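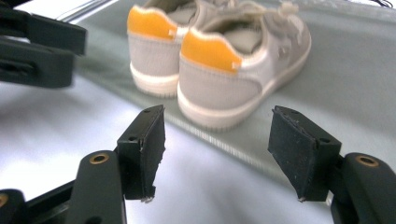 Light grey trainers with orange-yellow heels

To: Derkeck Health list
Date: 21 Apr 2019
Subject: Re: Heel pain and the wait for podiatry

> I was referred to the foot clinic at Idberg in February and have heard
> nothing. My GP says it is plantar fasciitis and gave me a sheet of
> stretches. I do them when I remember. Has anyone been seen lately, and
> is it worth paying to go private? Also, do the insoles they sell at the
> desk do anything, or would chemist ones be just as good?

I was seen there last month, so I can answer some of this.

My wait was 18 weeks from the GP's letter to the first appointment. When I rang in the middle of it, the woman on the phone told me there were 194 people on the routine list and that they take them strictly by date of referral. If you have had no letter at all, ring and check they have you. Mine had gone to the old address and they only found it when I gave them my NHS number.

The appointment itself was half an hour. They pressed on the heel, had me stand on tiptoe on each foot, looked at how far the ankle would bend, and asked a lot about what I do all day and what I have on my feet while doing it. No scan. I asked about one and was told they don't send people for scans unless it has gone on a long time or something doesn't fit. They also asked for my everyday shoes, so take them with you. I turned up in my smart pair and had to describe the others.

On the stretches, I was told the same as you, and also told that doing them now and then is close to not doing them. Mine are the calf stretch against the wall and the one where you pull the toes back with your hand before getting out of bed. Twelve weeks was the figure they gave me before judging whether it was working. I am at week four and the first steps in the morning are easier. Standing at work is the same as it was.

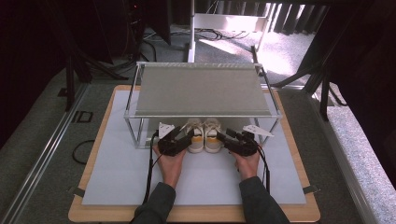
Going private: I did ring two places before my letter came. Munteanu in the high street wanted to do a full gait assessment before they would talk about anything else, and I would have been paying for that on top of the consultation. The other one was above the bank and never rang back. A neighbour went to Munteanu and was happy with them, but came away with the same two stretches as me -- plus a night splint, which she gave up on after a few days.

The insoles at the desk are Zivano. I bought the three-quarter length ones and they are firmer than I expected. I wore them for an hour or two a day to start with, as the leaflet says. I can't tell you whether they are better than the chemist's because I have never tried those. The podiatrist didn't push them and said a cushioned shoe with a decent heel would do as a first step, and no going barefoot on the kitchen floor.

One more thing on the referral. If the heel gets hot or swollen, or goes numb, or the pain wakes you at night, go back to the GP and don't sit it out on the list. They can mark it urgent. If you are diabetic you should be on a different list altogether, and it moves faster.

The direct number for the clinic is on the back of the surgery's yellow leaflet. Mornings are hopeless, try after 2.

Does anyone know if the Derkeck outreach clinic is still running? I have a follow-up to book and would sooner not do the two buses.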